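Urkley Software
Progress report to the Sartori Fund
Project: Clikura, perception and planning software for two-arm handling of light, flexible objects
Reporting date: 5/15/22

Status

The project is on schedule for perception and for tooling, and behind for planning. The grasp planner was due at the end of April and is now running on both arms, but the handover routine that depends on it has not passed its acceptance test. Spending is in line with the plan. We are not asking for a change to the budget.

Work in this period

Perception. The stem tracker was rewritten. The old version fitted a straight line to whatever the segmentation called "stem" and failed on anything with a bend in it. The new one fits a curve with a variable number of control points and reports a confidence value for each section, so the planner can choose a grasp point on a section it trusts. It runs on the wrist cameras and on the fixed camera, with separate settings for each.

The segmentation model was retrained with more close-range wrist frames. At short distance a single bloom can take up most of the image, and the earlier model tended to label the whole view as background when that happened. The retrained model labels large blooms correctly in most of our test set. It still confuses a blurred stem near the lens with a leaf. We have added a rule that lowers the confidence of any region that touches two borders of the image and has no sharp edge, and the planner ignores these regions when it picks a grasp point.

Glare on glossy white plastic is still a source of false edges. We tried a fixed exposure and went back to automatic exposure, which lost fewer stems overall. A polarizing filter is on order and will be tested in the next period.

Planning. The grasp planner now checks both arms against one shared model of the workspace. Before this, each arm planned alone and a supervisor process stopped one of them when their paths came too close. That was safe but slow, and it left the arms waiting on each other. With the shared model, planning takes longer and execution is smoother. We cap planning at 15 seconds per request. Requests that reach the cap are logged and the arm goes back to its rest pose.

Cables are not part of the workspace model. We treat them as a padded volume around each wrist, which costs some reach near the middle of the table. A better cable model is on the list, but we have not assigned time to it.

Control. The force threshold for closing the fingers is now set per object class, and the values are kept in one configuration file that both arms read at startup. The earlier arrangement had a copy on each controller, and the copies had drifted apart. We lost several days to this before the cause was found. A startup check now compares software versions and configuration across the system and refuses to run if they differ.

Tooling. The Vuditz log viewer can now play the fixed camera and both wrist streams against the same clock. It shows the planner's chosen grasp point over the video, along with the confidence values it used. Reviewers can tag a failure and assign it to perception, planning or control without leaving the viewer. Most of the review work has moved to this tool and the old scripts will be removed.

Test results

The acceptance test for single-arm picking was a set of 30 consecutive picks with no operator input. It passed on the second attempt. The first attempt was stopped after a controller restarted, which was traced to the configuration problem described under Control.

The handover test failed. The main cause is timing. The receiving arm waits for the tracker to confirm the stem, and the giving arm's fingers hide part of it, so the confirmation comes late or not at all. We are changing the routine so that the receiving arm uses the last good estimate from before the fingers closed, corrected by the known motion of the giving arm.

Issues open at the end of the period

Handover timing, as above. High priority.
False edges from glare. Medium.
Dense stalk junctions, where many thin branches meet, are reported as one thick stem. Medium. A fix is in review.
Log storage is filling faster than planned. Low for now. Older sessions will be compressed.

Next period

Finish the handover change and repeat the test. Test the polarizing filter. Merge the junction fix. Start the written interface description that the Fund asked for, with a first draft to be sent within 7 weeks.

Workspace and wrist camera views, artificial flowers

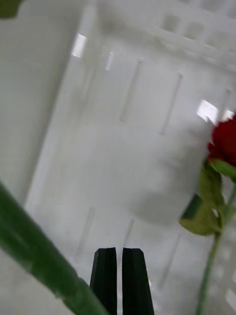
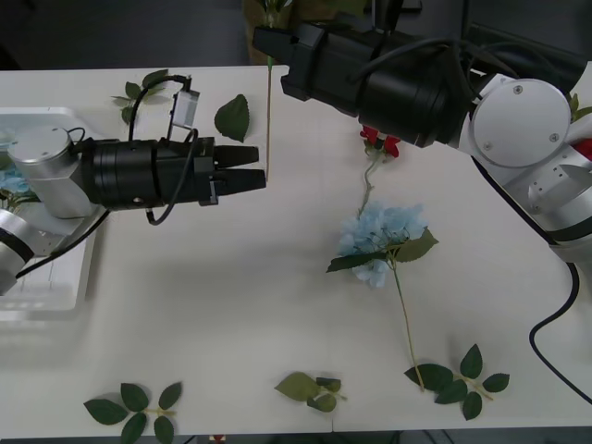
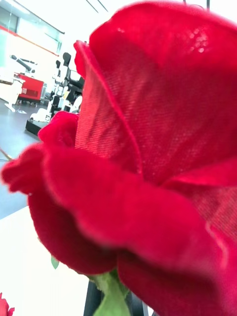
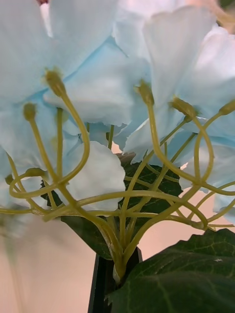

Question from the Fund: Does the delay in the handover routine put the final delivery date at risk?

Reply: The final date holds if the repeat test passes in the next period. The plan has 15 working days of slack after that test, and none of it has been used. If the test fails again, we will deliver the single-arm software on the agreed date and propose a separate date for handover.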